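Small ribbed silicone bits – where do you keep yours?

histanetti_home
Posted in Kitchen & Small Storage

Hello all, long time reader and finally writing! Since February I've been trying to get my odds and ends under control, and the little ribbed things beat me every time. They roll off the counter, they roll under the stove, and I must own almost 28 of them by now. My mother kept hers in a cookie tin, but I'd love something I can reach into with one hand while the kettle is on. What do you all use?

Drurnard
Welcome! A mug, every time. Wide mouth, heavy enough that it stays put, and it has a handle so you can carry the whole lot to the sink.

Jin
I'm going to disagree with my friend here (sorry, Drurnard!). Small things sink to the bottom of a mug and you forget them for 14 months. A shallow dish is kinder to everybody.

Drurnard
Only if you overfill it, Jin! One or two pieces per mug and you see them right away when you look in. I like a steel inside too – a bright color shows up beautifully against it. Purple piece, green mug:

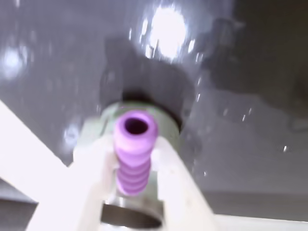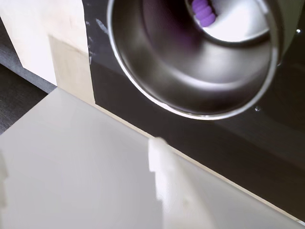
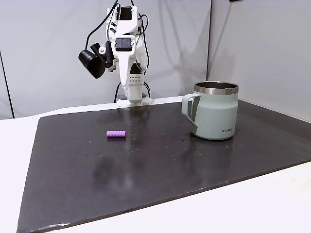
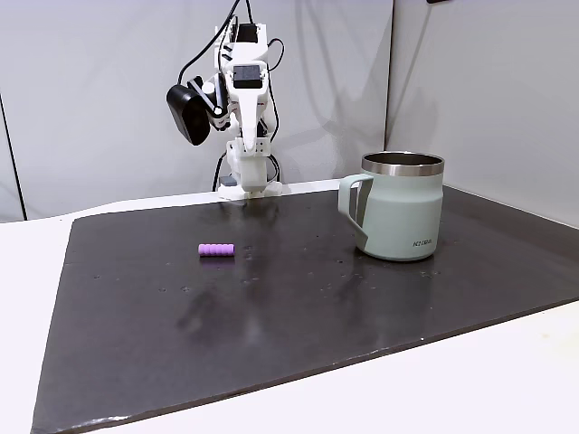
Areti Alexiou
One or two per mug is fine if you have the shelf for it, but with 28 pieces that's an awful lot of mugs! I'd go with Jin's dish for the everyday ones and save a mug for the four or so you'd hate to lose.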